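Open afternoon at the Akthorpe kitchen lab

I have wanted to get inside Akthorpe ever since a friend came back from their spring open day talking about nothing but plates. So when a place came up in March I took it, caught the early train, and was standing at the gate with my visitor sticker on well before the doors opened.

The group was small, 15 of us, a mix of catering people, a few students and one very patient couple who had thought it was a cookery demonstration (they stayed to the end, and asked some of the best questions). Our guide was Valentyna Harasym, who runs testing on the tableware side. She had promised the organisers that she would talk about a fault instead of showing off a highlight reel, and she kept her word. What a treat!

The fault has a name in the building. They call it the Plikura drop, after the version of the grip software it turned up in. The arm would take hold of a plate by the rim, lift it, begin the move to the counter, and then the fingers would open a little too early. It didn't happen often. In the run she told us about there were 1,807 lifts and 59 early releases, and the first few were put down to greasy crockery, so they washed everything and carried on. The drops carried on too.

I loved this part of the talk, because she took us through all the wrong guesses. First they blamed the fingertips and changed them. Then they blamed the plates, and bought a heavier set. Then someone spent days looking at the lighting. Meanwhile the logs were sitting there with the answer in them: every bad release came when the plate touched something else on its way, a shelf edge or the plate next to it. The software felt that small knock through the fingers, took it for the counter, and let go. As far as the arm knew, it had arrived.
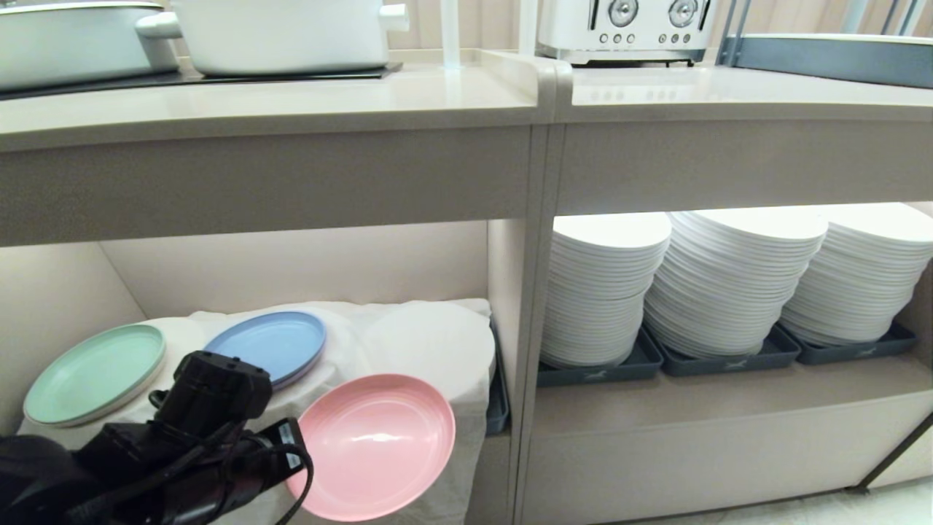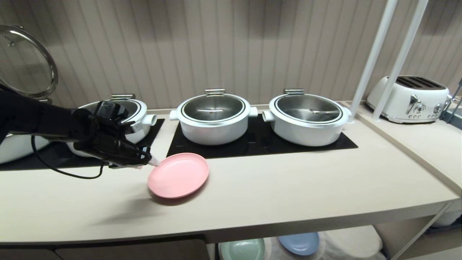
Pink, light blue and mint-green plates at the Akthorpe counter.

Why not just make it grip harder?
They tried that for a short while. A tighter grip did nothing about the early release, as the fingers were being told to open, and it added a new worry of chipped rims. The setting went back to where it had been.

The real fix was in two parts. The arm now has to feel contact and also be close to the height where it expects the counter to be before it may let go. If it feels a knock anywhere else it stops, holds on, and waits for a person. Valentyna said the waiting was the hard bit to sell inside the company, as a stopped arm looks like a broken arm to anybody walking past, but she would sooner sweep up nothing and lose a minute.

Which brings me to the safety side. One of the early drops broke on the floor while a technician was reaching in to straighten a stack. She was fine, no cuts, but she had stepped inside the marked area with the arm only paused, and a paused arm can be started again from the desk. They now have a key switch at the side of the cell. You turn it, take the key out, put it in your pocket, and only then go in. There is a 60 second wait before the arm will move again after the key goes back, and a buzzer sounds for the whole of it. We heard the buzzer. It is horrible, and I mean that as praise.

Someone from Pestlow, who make serving counters, asked if furniture could help, and this set off a lovely long chat about shelf heights and rounded edges. A plate that comes out of a low compartment has to be tipped and turned on its way up, and all of that turning is a chance to clip something. The Kushnir people two rooms along have the same trouble with trays, apparently, and the two teams swap logs now. I would have happily listened to another hour of it.

Tea was at half past three, with very good flapjacks. I got a few minutes with Valentyna at the urn and asked if the drop was really gone. She said the early release hadn't come back since the change, but that she still reads the stop log every morning before she takes her coat off, and that there was one stop in it last week she couldn't explain yet.

Practical bits: the walk from the station is uphill and there is no pavement for the last stretch, so wear proper shoes. Bags go in a locker. Book early for the autumn one, and ask to be put in the kitchen group — the warehouse tour runs at the same time and you can't do both.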